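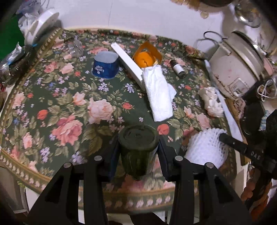 22 Jan 2022

Table setting day, and I love the new cloth! Dark green with big pink and salmon roses, little lavender and blue sprays in between, and a border of small pale motifs on a gold-green band that follows the rim all the way round. Hanine sent two in this pattern and Korkor put the first one on the round table before I'd got my coat off.

Things on it this time: green cylinder, folded white towel, the long white box, the orange in its yellow-orange carton, blue paper cup. The orange against all that green is lovely, it jumps straight out at you. The cup sings too (white wavy lettering on blue). The green container nearly melts into the cloth, and I rather like that, but Frans wants something paler in its place. To be argued over!

Towel: terry, folded long. Try it in thirds next time, Lina's way.

Washing: Hanine's note says 40 but Bonifacio did the spare at 30 and it came out beautifully, no bleeding from the red rosebuds. Measured it after, 81 inches across, was 82 before. Can live with that.

To do: ask Geerts for 15 more paper cups. Iron the spare. Hilde has the good scissors.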